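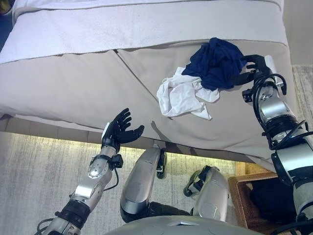
Talk notes - small hotel laundry costs, July 9, 2024

Start w/ the question. How many of you know what one set of sheets costs you per stay? Wait. Let them squirm a bit. Hands down.

Me - ran housekeeping at the Burka, then the Kassab after the merger. Keep short!! Went over time in February.

Main point: most small places own too much linen and wash it badly.

Slide 2. The closet
- 3 sets per bed. One on the bed, one in the wash, one on the shelf
- Burka had 400 flat sheets when I got there. Half of them wrong size
- people keep buying because they cant find what they have
- label the shelves by bed size. Boring, do it anyway
- got it down to 300, never ran out, even the wedding weekend (tell wedding story if time, short version)

Slide 3. Sending it out or doing it in house
We used Drilel for the pickups. Fine on sheets, bad on towels. Things came back gray. Ask the room who sends out, who washes on site. Let two people talk, no more.
Questions to ask a laundry before you sign:
what do they charge for stains
who pays for lost pieces
what happens on holidays - get this one in writing
weight or per piece? per piece was better for us, may not be for you

Slide 4. Washing
Don't stuff the machine. Sheets need room to move or they ball up and the middle stays dirty. Less soap than you think. No softener on towels, they stop soaking up water. Pull sheets out of the dryer while there still a little damp, fold right away. Saves the ironing.

Guest clothes - separate bag, separate load, room number on the tag. Darks left in the bedding is how you get blue pillowcases. Ask me how I know.

Slide 5. Staff
Folding is hard on the back. Raise the table. The Prernier site put theirs on blocks, cost nothing. Rotate people off folding after lunch.

Slide 6 - skip if past 9 minutes, go to questions

Handout is by the door. Price sheet on the back is old, tell them to call for new numbers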